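Varby Bench Guide > Section 4 > Starting a shift at the feeder bench

Last updated: April

4. Starting a shift with both arms

The Varby bench came to Sturneck with a promise that it would free people up. What it has done so far is move the work around. Someone still loads, watches and clears, and this section is written for that person, whatever the brochure says about hands-off running.

4.1 Before you start

1. Read the handover sheet from the last shift. If it's blank, treat the bench as not checked.
2. Look into the round feeder. Take out anything that isn't on today's parts list.
3. Check that the blue bin is seated where the gripper can reach it. A bin a few centimetres off will not raise an alarm.
4. Keep the space between the two arms clear of tools, mugs and paperwork.

CAUTION: "Collaborative" is a word on the order form. Stay out of reach of both arms while they are powered, even at slow speed.

4.2 First cycle

5. Select the slow program and stand where you can see the feeder and the bin together.
6. Watch 15 full cycles before you walk away. The supplier's sheet says 9 — we don't think that's enough.
7. Check the gripper at both ends of its travel, over the bin and over the feeder.

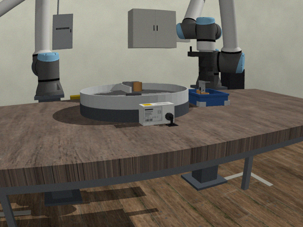
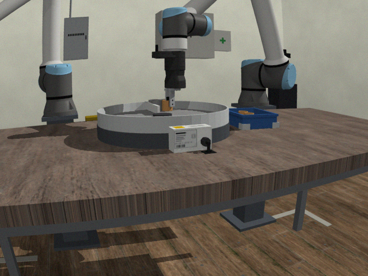 Lins, on the afternoon shift, would change step 6: fifteen cycles is fine on paper, but the watching time comes out of the same hour as the packing target, and until the target drops people will cut the watching short. The old hand-sorting job at least let you talk to the person beside you.

NOTE: The target has not been changed. Write your watching time on the sheet anyway, so there is a record of where the hour went.

4.3 Stops and misplaced parts

8. If a part is dropped, stop the program before you reach in. Don't wait for a gap in the movement.
9. Log every stop, including the short ones. We logged 167 in the first 13 weeks, and the Brurkier monthly report showed none of those under a minute.
10. Restart on the slow program and go back to step 6.

NOTE: Clearing stops is skilled work and should be listed in your job description. If it isn't, raise it with your supervisor before you sign the training form for Section 5.

2 comments | 9 shares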